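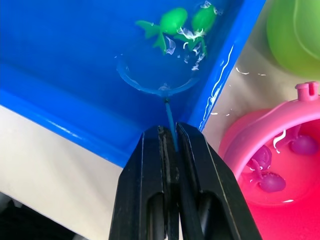
Two toy frogs in the blue tub.

Open day at the Trịnh Collection, Madthorpe

I went to the open day on March 5, 2018, mostly to see the letters. The Trịnh Collection holds papers from families who left South Vietnam in the spring of 1975 and in the years after, and it is normally open by appointment only. It has two rooms on the upper floor of the old Rirnex building. Parking is at the back.

The tour started at 10 and was led by Nga Thái, who has cataloged the collection from the beginning. There are 1257 items on the list so far. Most are letters, but there are also ration cards, school reports, camp passes and a few army discharge papers. The oldest piece we were shown was a land receipt from before the partition of 1954.

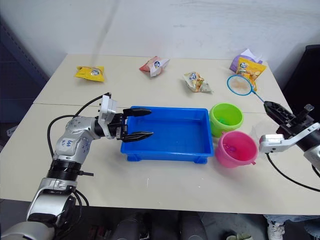

The letters are kept in gray boxes by family name, and by date inside each box. Of the full list, 291 items have been translated into English. Bảo Ninh does most of that work and talked us through one letter from April 1975, written by a clerk in Saigon to his brother. It is mainly about the price of rice and whether to sell a motorbike. The fighting comes up once, in the last paragraph. He said many of the letters from those weeks are like that, and that readers who want battle accounts usually leave disappointed.

After a break Aníbal Mosquera gave a talk on the camps. It ran to 30 minutes and covered how people were registered, how long they waited and how names were misspelled on the forms – a real problem now for anyone tracing relatives. He had good maps. The slides were hard to read from the back row.

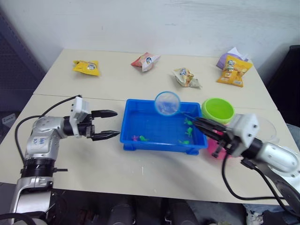 Snack bags and a blue tray of small toys on the joined tables.

The recordings were the part I had not expected. There are eight so far, all with people who left as teenagers. Trí Lưu played ten minutes from one about a boat that turned back twice. You can listen to the rest on headphones in the second room, though only two pairs were working.

Copies of the finding guide are free at the desk. Scans can be ordered through Climdale, and Châu Thái handles requests from families who want a name corrected in the catalog. Bring any papers you have with you, including the envelopes.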